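**Trirnwood Lane Swimmers, autumn meeting, 23 October 2023**

Minutes by me, Imtiaz Biswas, because I was the only one with a pen. I've written them up the way I remember them, so if I've put words in your mouth, shout and I'll change it before they go in the folder.

We met upstairs at the Gavwood Café, at the long table by the radiator. Good turnout considering the rain! Apologies from the early morning lot, who (fair enough) are mostly in bed by eight.

**Last minutes**

Agreed as a true record, apart from my spelling of "chlorine", which has been wrong since June and which I have now fixed. The lost goggles were found in the lost property box, under the other lost goggles.

**Lane times**

This took up most of the evening, and I'm going to try to be fair to both sides.

The pool wants to move our session back by half an hour so that the Kan diving club can have the deep end for longer. The people who come straight from work were delighted, as they'd get time for a sandwich. The people with children to put to bed were not delighted at all, and one of them said so quite loudly. I said I could live with either, which pleased neither side.

After a lot of going round in circles we agreed to offer the pool a swap. We'd take the later start in term time and keep the usual start in the school holidays, when the divers are away anyway. Vote was 6 for and 2 against, with the rest of you studying your tea. I'm to write to the duty manager and copy everyone in.

Somebody asked whether we could have the middle lanes instead of the two by the wall. I've asked before and the answer was no, but I'll put it in the same letter and see if they've softened.
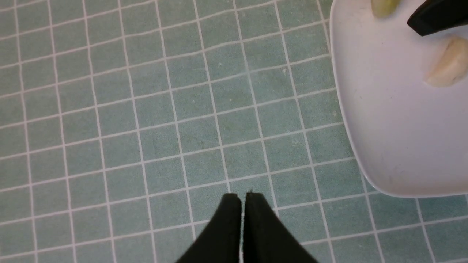
Next was the slow lane, and I'm glad it came up. A couple of our newer members have been feeling hurried along, and I felt a bit ashamed hearing it, as I've probably done some of the hurrying myself. We talked about signs, but the pool already has plenty of signs and we all swim straight past them. What we settled on was simple enough: wait at the end and let the faster person go, no tapping of feet, and if you're resting, tuck yourself into the corner. I'll say it at the start of the next few sessions (kindly, I promise).

**Money**

We have £62 in the tin after paying for the summer picnic. That's less than I'd hoped but more than I'd feared when I saw the bill for the strawberries. Subs stay as they are until the spring. There was a suggestion that we pay by bank transfer instead of in coins, and I'd love that, as my coat pocket has a hole in it. I'll find out whether our account allows it.

**The Skasuleck swim**

Now for the fun bit! We're having another go at the sponsored swim across Skasuleck reservoir next June. Last time it was cold, windy and brilliant, and I've been going on about it ever since. The organisers want about 50 swimmers across all the clubs, so there's room for everyone who put their hand up tonight, and for partners and friends too if they're confident in open water.

Things we talked over:

- Wetsuits. You can hire them on the day but they go quickly, so bring your own or borrow one early.
- Practice. A few of us would like to try the lake at Trirnwood once it warms up. Not on your own, please.
- Lifts. I can take three plus bags, or four if you don't mind sharing the back seat with a wet dog.
- Cake. Yes.

We didn't agree on which charity to swim for. The hospice and the lifeboats both had strong support and I didn't want to force it at the end of a long evening. Send me your choice before we next meet and I'll add them up.

**Any other business**

The hairdryer in the far changing room is still broken. I've reported it again.

There's a coat on the hook by the café stairs, navy, quite smart, with a train ticket in the pocket. It's been there since our last meeting and the café would like the hook back.

We talked briefly about a Christmas meal. The curry house won easily, and I'll ring them to see if they can fit us in at the big table. If you don't eat meat or can't have nuts, tell me now and not when the starters arrive.

Meeting closed when the café started putting chairs on tables. Next one is after the New Year, same place, and I'll send the date round once I've heard back about the lane times.

Imtiaz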